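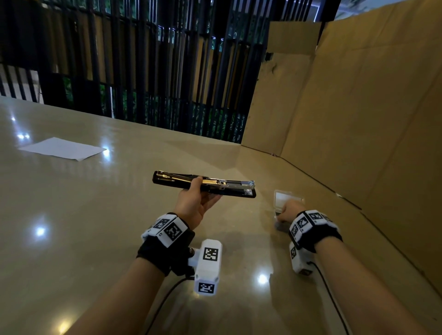 Office supply prices going up again in Rasmont, and small shops are feeling it most. Plavent, the wholesaler that serves almost 200 businesses in town, told customers in February that paper, folders, tape and staples would all cost more from next month. Copy paper takes the biggest jump - 21 percent a case. The rest goes up between 4 and 5 percent.

Esi Amoah runs the print counter on Cheng Street. She got the letter at 4 in the afternoon and had a price list to redo by closing.

"I can eat a nickel on a folder. I can't eat that on paper," she said. Her booklet orders are already quoted thru spring, so those stay put. New jobs won't.

Plavent blames freight and a mill contract that ran out. No word on how long the new prices will hold. Rival supplier Tovovia says it has no increase planned but isnt taking new accounts right now. 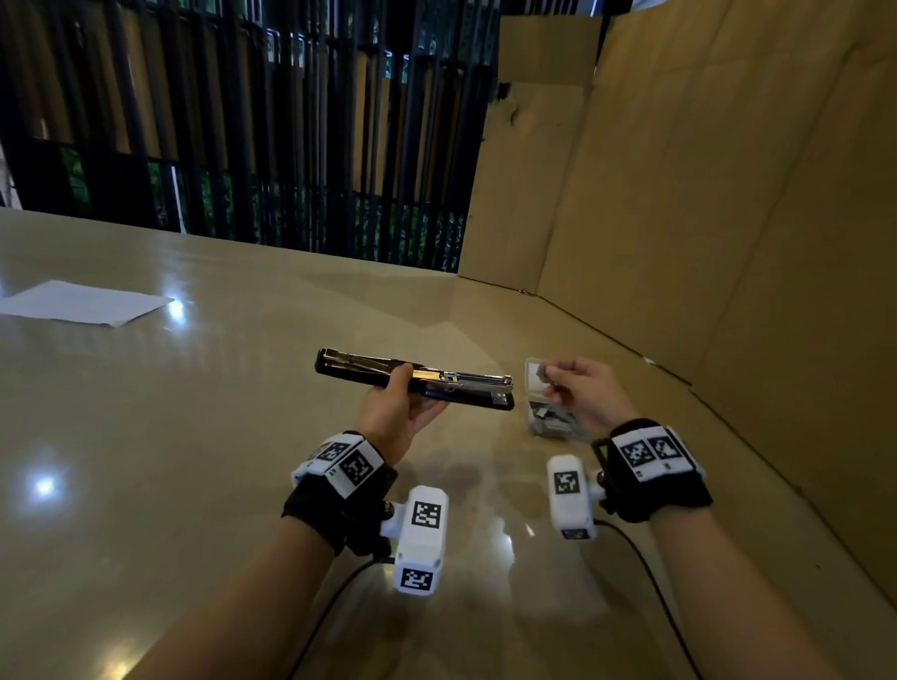

Can shops still order at the old price?

Orders in before the end of the month get the old rate, with a limit of five cases of paper per account. Standing orders switch over automatically - call the Rasmont desk to change or cancel one.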